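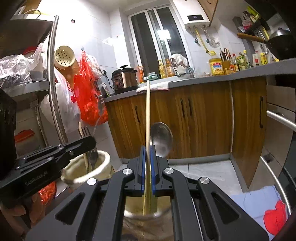 Wednesday, notebook entry, pose tracking and grasp labels

Picked up where last week's notes stop. Goal for today was to find out why the Sindia tracker loses its pose in the utensil clips and whether the loss is bad enough to throw those clips away. Started 8:40, wrote this up after lunch, added the last part in the evening.

Setup unchanged from the previous entry. Tracker is Sindia at the current main branch, labels come out of Clevness, training jobs go to the Talpur queue. Both grippers in a pair get their own trajectory and the two are joined afterward on the shared clock.

Tracking

Ran the whole utensil batch, 2875 clips, with default settings. Failure here means the position jumps more than 2 cm between consecutive frames, or the tracker reports lost. Nearly all the failures I opened were in the last part of the approach, when one gripper closes on a stick in the holder and the other one is in view beside it.

First guess was motion blur. Wrong. Shutter is short enough and the frames around the jump are sharp. Plotted the features instead. At the bad moments a large share of them sit on the second gripper and on the hand under it. Those move together, so the outlier step takes them for background and drags the pose along. There's lettering on the side of the gripper and the corner detector loves lettering.

Our static mask covers our own jaws and linkage and nothing else. It was drawn when we only had single-hand recordings. Should have caught this when we went to two.

Second problem, smaller. Night recordings have dark window glass with a bright lamp reflection in it. The reflection slides across the pane as the camera moves, and features on it triangulate to a depth well behind the wall. Same with the shiny fronts of appliances and the streaks on floor tile. They don't cause jumps, just a slow drift that shows up when the trajectory is closed back to its start.

Changes made in Sindia:

- dynamic mask from the hand and gripper segmenter, dilated by 19 pixels, applied before feature detection
- features with a depth beyond the room limit are dropped after three frames
- cap on features per grid cell, so one busy corner (a rack of bottles, say) can't take the whole budget of 1000

The grid cap did more than I expected. Kitchen clutter is good for tracking as long as it's spread out, and the wall side of a kitchen usually has plenty: tile joints, bottles, cabinet handles. Before the cap we were taking most points from whatever was closest and ignoring the rest.

Rerun on a subset of the worst clips looks much better by eye. Full rerun is on the Talpur queue tonight. Not writing down a percentage until that finishes.

Grasp labels

Clevness calls a grasp "closed" when jaw width stops changing. Fine for a mug. For a thin stick the jaws are nearly shut anyway, and the width with a stick between the pads is close to the width with no stick. It has been marking good grasps as empty.

Tried lowering the threshold. It then marks empty closes as good, so no gain. Went back to the old setting.

What works better is to look at the pad region in the image after the width settles and ask whether something crosses it from above to below. Pads are blue in these recordings, and pale wood against blue is an easy edge. A metal spoon is harder because of the highlights, and a spoon sitting right behind the jaws can look as if it's being held. Added a check that the thing has to keep its place relative to the pads for half a second of gripper motion. Anything in the background slides away in that time.

Left the width rule in as a first pass. The image check runs only when the width is under the thin-object limit, so the cost is small.

Planner side

Short session on the Skollberg arm policy. It still pulls sticks out at a slant and catches the rim of the holder. Looked at the human trajectories after the tracking fix, and the pull is close to vertical for the first few centimeters in all of those I opened. The slant in the policy may come from the bad poses in training, where the jump lands right at the start of the pull. Not going to touch the action smoothing until it has been retrained on fixed data.

To do

- check overnight rerun, compare drift on day and night recordings separately
- segmenter misses the hand when only curled fingers show at the edge of the image, need more labels for that
- regenerate grasp labels for July, old ones stay in a separate folder
- clear plastic bags: features on them come and go with the viewing angle, no idea yet if it matters
- move the mask dilation into the config file, it's hard coded right now

9:15 pm. Queue is moving, first batch through without errors. One worker ran out of memory on a long clip, restarted it with the smaller window.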